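Wevivcombe Interiors, Course Notes
Unit 2: Pattern scale and repeat in small rooms

Scale is the size of the motif relative to the wall. Repeat is the vertical distance between one motif and its next identical occurrence. Record both before ordering.

Large motifs on short walls give few complete shapes. Cut losses rise accordingly. Hang the back wall first, from a centre line, and work outwards to the corners.

A mirrored pattern needs its axis plumb to within 2 mm. Check at 90 cm and again at ceiling height.

Set reading: Nava, Leaf and Vine Papers, handout 20.
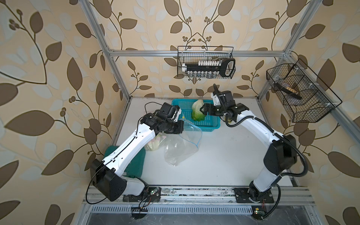

Reading time: 2 minutes

Large leaves on curling vines, cream-to-peach ground. The back wall is symmetrical on a central vine. Note how few full leaves fit across each wall. Sketch the repeat and mark the axis.

Submit sketches to Areti Sfakianakis by 5 August 2023.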